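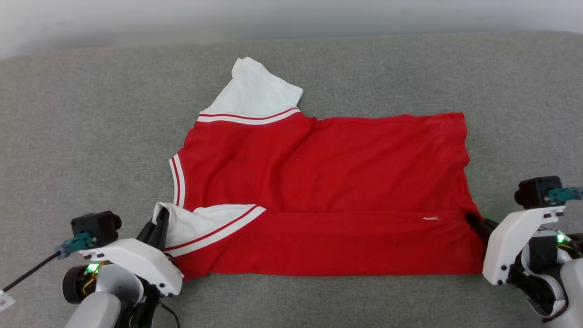
Fig. 3. Short-sleeved shirt, red with white sleeves, part folded on grey fabric.

Section 8. Club kit: washing, drying, packing away

Applies to all match shirts, shorts and socks issued by Plonstead Juniors. Coats and bibs are in section 9. Goalie gloves, see your coach.

Before you start

Check you have the whole bag. Count against the tag on the handle. Anything missing, ring Merja Pitkänen the same evening, not the morning of the next match.

You will need:
- washing machine, normal household one is fine
- liquid detergent, non-bio if you have it
- two colour catcher sheets
- airer or line
- the kit bag, emptied and shaken out (outdoors, there will be mud)

CAUTION: No bleach. No stain sticks with bleach in. No fabric softener either, it clogs the cloth and the shirts stop breathing.

8.1 Sorting

1. Tip everything out. Turn socks the right way round. Yes, all of them.
2. Check shorts pockets. Tissues, coins, half a cereal bar.
3. Undo any knots in drawstrings.
4. Put anything with blood or heavy grass marks to one side, go to 8.2.
5. Everything else, inside out, go to 8.3.

Note: training tops that have got mixed in are not club kit. Bag them seperately and hand back on Sunday.

8.2 Stains

Mud. Let it dry fully. Brush off over the bin. Do not rub while wet, you just push it in.

Grass. Dab of liquid detergent, soft toothbrush, leave it while you have a cup of tea. Rinse cold.

Blood. Cold water only. Hot sets it for good. Soak in a bucket, change the water when it turns pink, repeat.

Chewing gum. Freezer, then scrape with a blunt knife. If it won't shift leave it and tell Merja.

CAUTION: Never soak red and white together in one bucket. Not even for ten minutes. We lost a set that way.

8.3 Washing

1. Load the drum no more than two thirds full. A full bag is two loads. Do not try to cram it in one.
2. Add a colour catcher to each load.
3. Detergent in the drawer, the smaller dose on the bottle.
4. Select 30 degrees, cotton or sports programme, normal spin.
5. Start. Stay in if you can.
6. Take out as soon as it finishes. Wet kit left in the drum overnight smells and then needs doing again.

Note: if your machine is a Komard, the button marked Sport is a short cold rinse and does not clean anything much. Use Easy Care instead and turn the temperature down by hand. Edgardo Mangubat has the same machine and can talk you through it.

Note: colour has run? Don't dry it. Wash again straight away with a fresh colour catcher, same temperature. Works more often than not.

8.4 Drying

1. Shake each piece out hard.
2. Hang shirts by the hem, not the shoulders. Pegs at the side seams.
3. Shorts by the waistband. Socks by the toe.
4. Out of direct sun in summer. The reds fade, the August sets always come back pinker.
5. Check the waistbands and sock tops before taking down. They dry last.

CAUTION: No tumble dryer. No radiators. The numbers are heat pressed and will curl and peel.

CAUTION: No ironing over numbers. If you must iron, cool, inside out, cloth in between. Nobody will notice a crease at kick off.

8.5 Folding and packing

Shirts must be bone dry. If in doubt give it another night.

1. Lay the shirt on a flat, clean surface. Bed is fine.
2. Smooth out the wrinkles with your hands, work from the collar down.
3. Fold sleeves in.
4. Bring the hem up to the collar.
5. Fold once more if needed so it fits the bag.
6. Stack in number order, lowest on top.
7. Shorts in the side pocket, by size. Socks in pairs, rolled, in the net.
8. Sign and date the tag.

Note: number order matters. Coaches hand out in the car park, often in the rain, and don't have time to dig.

8.6 Returning the bag

Clubhouse opens 9 am Sunday. Bag goes on the shelf behind the door, left hand side. Can't make it? Drop to Raili Kemppainen at the Clonilham end before Saturday tea time, ring the bell, don't leave it in the porch.

8.7 Damage and repairs

Small hole or loose hem: mend it if you are handy, matching thread in the tin at the clubhouse. Number peeling: leave alone, no glue, pin a note to the shirt. Torn badly or missing: tell Merja, she orders replacments in batches so the sooner the better.

No charge for fair wear. Tumble dried kit is charged at cost.

Next: section 9, Coats and bibs.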